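Print this page | E-mail this section

Home | Guides | Tredau Kitchen Set-Up | Section 2: Dry Goods and Small Items

Section 2. Sorting Packets, Boxes and Spoons into Containers

This section covers the sorting of small pantry items at a worktable before they are returned to the cupboard. It applies to all kitchens fitted under the Tredau plan, including the Stimgate and Navora layouts. Kitchens with a walk-in pantry should also follow Section 3.

2.1 Before You Begin

1. Choose a table that stands level and can be reached from at least one long side. The floor beneath it should be clear of mats and loose items.

2. Wipe the tabletop with a damp cloth and dry it completely. Paper packets pick up moisture quickly and should not be set down on a damp surface.

3. Wash each container in warm water with mild dish soap. Rinse, and allow to air dry with the opening facing down.

4. Check every container for cracks, paying particular attention to the corners and the handle openings. Set damaged containers aside.

CAUTION: Do not use a container with a cracked handle opening to carry glass or heavy boxes.

NOTE: Labels supplied with the Tredau kit (part 653) will not hold on a wet surface. Apply them only after the containers are dry, and press firmly along the full length.

2.2 Placing the Containers

1. Set the containers in a row along the far side of the table. The side nearest you is the working side and is used for sorting.

2. Decide what each container will hold before anything is put into it. The standard arrangement is as follows:

Clear container: packets that are checked often, such as tea, yeast and soup mixes.
White container: small boxes, stored upright.
Gray container: spoons, scoops and other utensils that belong with dry goods.

3. Where the household prefers a different arrangement, record it on the cupboard card so that all users follow the same one.

4. Place one bowl within reach on the working side. The bowl receives clips, rubber bands and torn corners, and is emptied when the work is finished.

NOTE: Containers need not be perfectly aligned while sorting is in progress. Final alignment takes place in the cupboard. See 2.4.

2.3 Sorting

1. Empty one shelf at a time. A full shelf usually provides enough material for one session of 18 minutes.

2. Lay packets flat with the printed side up. Keep them apart from one another so that each can be picked up singly.

3. Read the date on each item. Discard items past their date, and place those to be used within the month at the front of the container.

4. Close any opened packet before it is stored. Fold the top over 2 times and fasten with a clip.

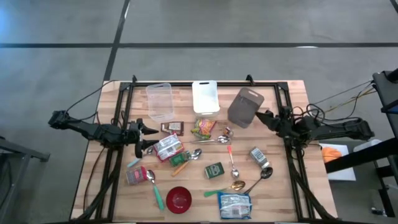

5. Stand boxes on their narrow end with the name facing out. A box too tall for its container should be placed on the open shelf and should not be forced under a lid.

6. Place spoons in their container last, with all handles pointing in the same direction. Measuring spoons joined by a ring may be kept together.

CAUTION: Do not combine the contents of two packets, even where the product is the same. The dates may differ, and allergy information is lost when a packet is thrown away.

CAUTION: Fill containers to no more than two-thirds of their height. An overfilled container may tip when drawn forward by the handle opening.

2.4 Returning Containers to the Cupboard

1. Lift each container with both hands and support the base. The handle opening is intended for sliding the container on a shelf.

2. Place the heaviest container on the lowest shelf. Leave a gap between the container and the cupboard wall wide enough for the fingers.

3. In Stimgate layouts, the upper shelf is limited to light packets only. In Navora layouts, the lower drawer may be used for boxes.

4. Wipe the table again and empty the bowl.

2.5 Routine Care

Containers should be emptied and washed every July, and at any time when a packet has leaked. Shelf liners may be replaced at the same visit. Replacement liners under the Pop label are sold in rolls of 100 and are cut to size with household scissors.

Requests for replacement containers or cupboard cards should be addressed to Anca Mocanu, Guides and Parts. Please state the kitchen layout and the color of the container required.

Section 3, Walk-In Pantries, begins on the next page.

Contact | Copyright Tredau Kitchens, all rights reserved | Back to top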